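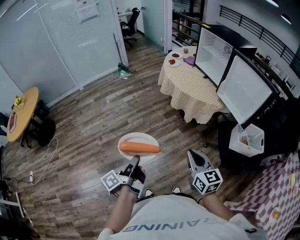
KIDS' ARTS DESK: HOW THEATER WORKS

Does a standing ovation mean the show was good?

You have probably been to a play where everybody stood up at the end and clapped until their hands hurt. Maybe you stood up too. Maybe you stood up because the man in front of you did and you couldn't see anything but his jacket.

Grown-ups call this a standing ovation. It is supposed to be the biggest thank-you an audience can give. Posters and ads love to mention it. "Standing ovations every night!" they say. Should you believe them? Let's look a bit closer.
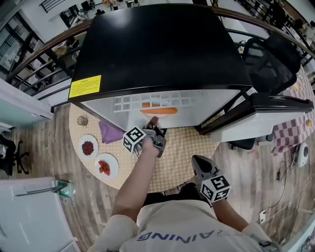
By Elif Naz Bilgin

First, what is an ovation? The word comes from ancient Rome, where an "ovation" was a kind of parade for a general who had won a smaller victory. The really big winners got something grander, called a triumph. So the word we use for the best clapping of all started out as second prize.

These days it means long, loud applause. When people get to their feet, it is a standing ovation.

Why do people stand? The first reason is the one the posters want you to think of. The show was so good that sitting still felt wrong. That does happen, and it is a great feeling when it does.

But there are other reasons. Some people stand because their legs are stiff. Some are putting on their coats and hoping to beat the line for the parking lot. Some paid a lot for their tickets and would like to feel they got something special. And plenty stand because the row in front stood up first.

That last one is easy to test. The next time you are at a show, don't look at the stage when the clapping starts. Look at the seats. Very often a few people near the front get up. Then the row behind can't see, so they get up. Then the next row does. It can go all the way to the back of the theater, and the people in the last row may not have liked the play one bit.

I watched this at the Trenholm, a small theater with 521 seats, at a musical about a lighthouse. I thought the songs were dull and the second half was much too long. By the end of the bows everyone was standing, me included. I wanted to see the bows!

I asked Recep Ertürk about it. He has been acting for a long time and he is now 70. He told me he likes a standing ovation as much as any actor, but he doesn't trust it very far. "I listen to the middle of the play," he said. "If they are coughing and opening candy, I know. They can stand on their chairs afterward if they want to."

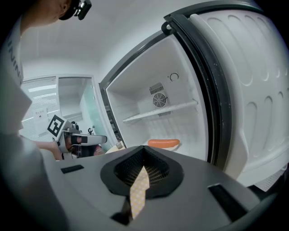
Photo: Gönül Çetinkaya

What about the numbers in ads? An ad for a show might say it got four standing ovations in its first week. That sounds good, until you ask how many shows there were that week. If there were four, that's every single one. If there were eight, then half of the audiences stayed in their seats, and the ad didn't mention them.

Ads do the same trick with reviews. Suppose a critic writes, "This could have been an amazing show, but I nearly fell asleep." The poster might only say "Amazing"! The word really was in the review. It just isn't what the critic meant.

So how can you tell if a play is any good?

Ask someone who has seen it, and don't stop at "Did you like it?" Ask which part they remember best. People who loved a play can usually tell you about one moment in it, often for longer than you wanted. People who didn't will say, "The costumes were nice."

Read a whole review, even a short one.

Or go and see it, and make up your own mind. You are allowed to stay in your seat and clap politely. It isn't rude - in some places it used to be the normal thing to do, and standing was saved for something rare.

Words to know

Applause: clapping to show you liked something.
Bow: bending forward to thank the audience.
Critic: a person whose job is to say what they think of shows, films or books.
Curtain call: the part at the end when the actors come back out to take their bows.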